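Skokau Puts Its White Table Back on Sale After Customers Decline to Stop Asking

Keltberg, Monday, December 19, 2022 — Skokau, the Keltberg furniture maker that discontinued its plain white work table in July on the grounds that there was not much to it, today announced that the table is back. It is called the Tadico, as it was before. It is white, as it was before. Orders are open now through the Skokau website and at the company's showroom on the ground floor of the old Pant building.

The decision follows five months of correspondence. Since the July announcement the company has received 1,214 messages about the Tadico, which is more than it received about the table in all the years it was on sale. Most of the messages asked where to buy one. A smaller number asked what the company had been thinking. One customer sent a drawing of the table, in case the plans had been lost.

"We had a meeting in the spring where we looked at the whole range and asked which pieces were exciting," said Berenice Carrillo, head of product at Skokau. "The Tadico did not do well in that meeting. It is a flat white surface at a sensible height. Then we stopped making it and found out how many people had been quietly sewing, potting, wrapping, soldering and doing their taxes on one. I have read every message. Some of them I have read to my family."

What is coming back

The Tadico returns with the same smooth white top, the same straight edges and the same lack of drawers. There is no cable hole. There is no shelf underneath for the things people put on shelves underneath. The company did look at adding a raised lip along the back to keep pencils from rolling off, and made a few tables that way, and asked a group of former owners to try them. The former owners reported that the lip collected crumbs. It has been dropped.

The finish has a slight sheen, and this is the one feature on which opinion in the mailbag was divided. Some owners wanted it fully matte. Others pointed out that they wipe the table down several times a day and would like to go on being able to. Skokau has sided with the wipers. The top should be cleaned with a damp cloth and a little dish soap. Scouring pads will mark it, and the company would like it known that it can tell.

White was also reviewed. Over the summer the design team prepared samples in sage, oatmeal and a color that was described internally as "wet slate." These were shown at the Keltberg trade days and were politely received. When visitors were asked which one they would buy, most of them asked if it came in white. Small parts show up on it, thread shows up on it, and a dropped contact lens has at least a chance. Spills show up on it too, and Skokau regards this as the spill's fault.

A first run of 3,000

The first production run is set at 3,000 tables. Anyone who wrote to the company between July and today has been sent a link to order ahead of the general public, a courtesy that was going to be announced with some fanfare until the link was forwarded to a quilting group. It has since been reissued.

Tables ship flat, with the legs packed separately. Assembly calls for the hex key in the box and six bolts for each pair of legs. The instruction sheet has been rewritten following comments on the old one, which had step four before step three. Customers who built their original Tadico from the old sheet and have had no trouble should leave it alone.

Buyers who would prefer not to meet the hex key can have the table delivered and put together by Skokau's own crew within the Keltberg area. The crew will also carry the packaging away. They will not move the sofa first, a point that was left vague in previous years and has now been settled in writing.

In the showroom

The Pant building showroom has been rearranged for the relaunch. For several seasons the main floor was laid out as a set of small rooms with lamps, rugs and bowls of artificial lemons, and visitors were fond of it. The difficulty, according to Carrillo, was that they kept trying to buy the lemons.

"People know what a lemon looks like," Carrillo said. "They came to see how big the table is and whether it wobbles. So we cleared the tops, and now they can lean on them. We have had a man lean on one for most of a Saturday."

The gray tile floor stays. It was put down by the building's previous tenant, a dealer in bathroom fittings, and Skokau had planned to cover it with oak boards until the estimate arrived. The staff have come to like it — white furniture stands out well against it, and it forgives muddy boots in December.

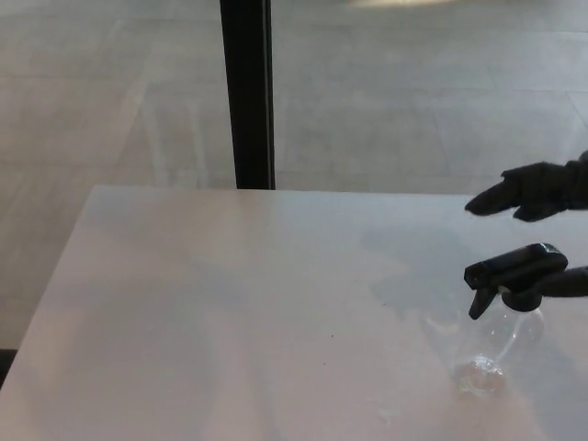 The white tabletop against the gray tile floor. Photo: Skokau.

Visitors are encouraged to bring whatever they intend to use the table for. Sewing machines are welcome and there are outlets along the wall. Jigsaw puzzles are welcome up to a point. The showroom closes at six, and puzzles in progress cannot be kept overnight, however close they are.

Trade-ins and spare parts

Owners of the original Tadico have asked whether they can trade an old table for a new one. They can. The company will take back any Tadico in any condition and give $88 toward a replacement. Returned tables that are sound will be cleaned, fitted with new feet and offered to schools and community workshops in the Keltberg area. Returned tables that are not sound will be studied with interest.

Spare legs, feet and bolts are available again as well, and fit both the old and new versions. Skokau had assumed there would be little demand for the feet. It has ordered more feet.

No other changes to the range are planned for the winter. Asked whether any of the pieces that scored well in the spring meeting would be promoted alongside the Tadico, Carrillo said that the folding plant theater was still available and that there were plenty in stock.

About Skokau

Skokau makes tables, benches and storage for homes and small workshops. Its workshop and showroom are in Keltberg.

Press contact

Berenice Carrillo, head of product, Skokau, Pant building, Keltberg. Samples of the tabletop finish can be sent to journalists on request. Samples in wet slate are also available, in quantity.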